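The Long Life of the Office Computer

2020-03-18

In the town hall of Dosberg there is a computer which prints the labels for the archive boxes. It has done this for 11 years. It is large and a little noisy, and when I asked the archivist if she would like to have a new one, she looked at me as if I had proposed to replace her chair while she was sitting on it. The label printer works with this computer, she said, and she did not want to learn if it works with another one.

I came to Dosberg to write about what happens with office computers when the office is finished with them. I expected to write mostly about waste. But on my first morning I met mostly machines that were still in use, and people who had strong feelings about them.

An office normally replaces its computers by calendar. The warranty ends, the accountant has written down the value to nothing, and a van brings new ones. The old machine is often in good health on that day. It has spent its life under a desk, opening letters and tables, and most of its processor's strength was never asked for. I find it a strange idea that a thing can be at the end of its life in the books and in the middle of its life on the floor, but this is how the second-hand trade is possible.

In Dosberg the trade has one address, a long building near the river Edet, where the firm Ureo buys machines from offices, banks and schools. In June, when the schools clear their rooms, the firm receives up to 344 computers in a week, and the corridor is so full that one must walk sideways. The rest of the year is calmer. I was given coffee and a stool, and I was allowed to ask everything I wanted.

The first work is to erase the drives. Customers ask about it before they ask about the price, and I understand them. I once bought a used laptop and found on it the wedding speech of an unknown man, in four versions. At Ureo each drive is overwritten and then checked, and a drive that does not pass the check is destroyed. Only after this step does a machine get a number and a place on the shelf.

Then comes the cleaning, which takes longer than I thought. The dust of an office is gray and soft and sits in the fan like felt. A machine from a bakery is worse, because flour and warm air make together something similar to plaster. The technicians told me they can recognize the profession of the former owner with closed eyes, from the smell alone. I tried it and I guessed wrong each time.

What is changed inside is usually very little. More memory, and a solid-state drive in the place of the old hard disk. With these two changes a slow machine becomes a pleasant one, and many customers believe afterward that they have received a different model. The processor is changed more seldom. A board accepts only certain processors, and the gain is often small for the trouble. When it is done, it is done slowly. The contacts in the modern socket are thin springs, and a bent one can mean that the whole board is lost. One learns to lower the processor straight and let it rest by its own weight before the lever is closed. One of the technicians compared it with putting a sleeping child to bed, and he has children, so I believe him.

A harder problem is the shape of things. The big makers like to design their own parts, and a power supply from one office model may fit in no other case. Even the screws can be special. On the wall in the workshop there is a cabinet with small drawers full of brackets, clips and metal cages, sorted by maker and by year, and everybody there speaks of this cabinet with respect. A missing bracket costs almost nothing, and without it a computer cannot be sold.

Who buys them? At Groten, the shop where Ureo sells, I stood for two afternoons beside the counter. A student came for a machine to write his thesis. A hairdresser wanted something for her appointments, and asked for "the one with the fewest lights." A couple bought a computer for a grandfather who has refused every touch screen until now. None of them asked how many cores it has. They asked if it is loud, if the old printer will work, and whom they can call.

There are limits, and I do not want to hide them. Old machines take more electricity for the same work, and for a computer that runs day and night this can speak against it. The software is the larger question. When the maker of a system stops sending security updates, a healthy machine becomes a risk on the network. Some customers then accept a free system and are happy with it. Others bring the computer back, and it is taken apart for its memory and its screws.

Before I left Dosberg I went again to the town hall, because I had forgotten my scarf. The archivist was printing labels. She has a second computer of the same model in a cupboard, still wrapped, bought at Groten for the day when the first one stops. She dusts it, she told me, when she dusts the shelves.
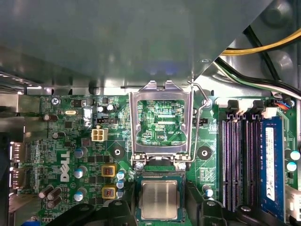 Nkechi Chukwu writes: I enjoyed the article, but I would have liked more about the price. Our office kept its old desktops and put in new drives, and the drives were the cheap part. The expensive part was the days we spent moving everybody's files and finding the passwords again. I would still do it the same way, only next time one room after the other.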